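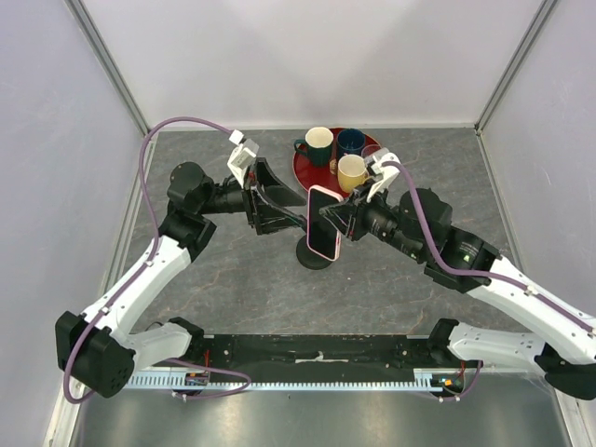 Gray marble pattern with pale lavender-gray walls and silver aluminum corner posts.

Wall color to go with a gray marble-patterned countertop in a shared kitchen
Altside Community Help, Home and Building section, thread 1683
Posted 27 Nov 2021

Khalil Farah wrote:

I am responsible for the upkeep of the shared kitchen at the Erkmont residence, a building of rented rooms with one kitchen on each floor. The second-floor kitchen is to be repainted in January. The countertop was replaced last year with a gray marble-patterned surface, which residents generally like, and it will stay. The walls are currently a yellowish cream that was chosen to match the previous brown counter. Next to the gray it looks dirty, even directly after cleaning.

The proposal before me is a pale gray with some lavender in it. I have no objection to the color as such. My concern is that it may turn distinctly purple in the evening, when the room is lit by the ceiling fixtures alone. The room has a single window facing north. The cabinets are plain white and the floor is a mid-gray vinyl.

I would be grateful for advice on the following. First, whether a lavender-gray is suitable with a gray marble pattern or whether a neutral gray is the safer selection. Second, what finish should be specified for the walls behind the counter, where grease and water are a regular problem. Third, whether the exposed outside corners should be protected. One corner by the doorway has been chipped by the serving cart and repaired more than once. The budget for materials is $400 and I do not expect it to be increased.

Residents have been told that work will take place in January, but no color has been announced.

Zübeyde Uçar replied:

I handled interior finishes for a property management office for a number of years and have dealt with this combination in several kitchens and laundry rooms.

On the color: a gray marble pattern is seldom one gray. There is a background shade and there are veins, and the two often lean in different directions. Before selecting any paint, place a sheet of plain white paper flat on the counter and look at the background shade next to it. If it leans blue or violet, a lavender-gray wall will sit well with it. If it leans green or brown, the lavender will look more purple than it does on the card, and you should choose a neutral gray or a soft white in its place.

Your concern about evening light is justified. North light is cool and will bring out the blue in the paint during the day. Warm bulbs push it toward pink or mauve. Please check what is printed on the lamps now in the ceiling fixtures. In shared buildings it is common to find a mixture, as they are replaced one at a time from whatever is in the supply closet. Mixed lamps will make one wall appear to be a different color from the next, and no paint will correct that. I recommend that all lamps be of the same color temperature before samples are judged.

For samples, do not paint small squares directly over the cream. The cream will influence the eye. Paint two coats on a large piece of white poster board, leave a white border, and stand it upright at the back of the counter. Look at it in the morning, in the late afternoon and after dark. Move it to the wall opposite the window as well. The same paint can look a full shade darker there.

If you find that you like the lavender-gray by day and dislike it at night, ask the paint store to mix it at half strength. This usually keeps the character of the color and removes most of the evening problem. Buy a sample pot of the half-strength mix also, as it is not always a perfect dilution.

On the finish: satin is adequate for the general walls. Behind the counter I would specify semi-gloss, in a product that the manufacturer describes as scrubbable. The change in sheen is noticeable, so stop it at a natural line such as the underside of the wall cabinets or an inside corner. Wash the old paint with a degreaser, rinse it, allow it to dry completely, and prime. The cream paint near the stove will almost certainly carry a film of grease even where it looks clean, and new paint will peel from it in sheets.

J. at Butness Court replied:

We went with plain white in ours. It shows everything but you can buy the same white anywhere, which matters when you have to touch up. Tinted colors never match a second time. Keep the leftover can whatever you pick, and write the room on the lid.

Kaplan Street Tenants' Desk replied:

The advice above on color is sound and we have only the corners to add.

Outside corners on a cart route should be protected. Clear plastic guards are inexpensive, but those with adhesive backing tend to lift in a kitchen. Aluminum angle, fixed with screws and a thin bead of sealant, lasts considerably longer and is easy to wipe. Silver aluminum is also a comfortable match for gray surfaces and does not have to be painted. Ask for the cut ends to be filed smooth — an unfinished end at hip height will catch clothing. Measure from the top of the baseboard, and run the guard well above the height of the cart handle.

Fit the guards after the second coat has cured. We once fitted them the same afternoon and the paint came away with the masking tape.

With regard to cost, the sum mentioned should be sufficient for primer, wall paint and corner material in a room of ordinary size, provided that brushes and drop cloths are already in the building. We would set aside part of it for replacement lamps.

Khalil Farah wrote:

My thanks to all who replied. The white paper test was carried out this evening and the background of the counter leans slightly blue. The ceiling fixtures contain lamps of 3 different kinds, which will be corrected first. I have requested sample pots of the lavender-gray at full and half strength and will post the selection once the boards have been viewed by the residents of the floor.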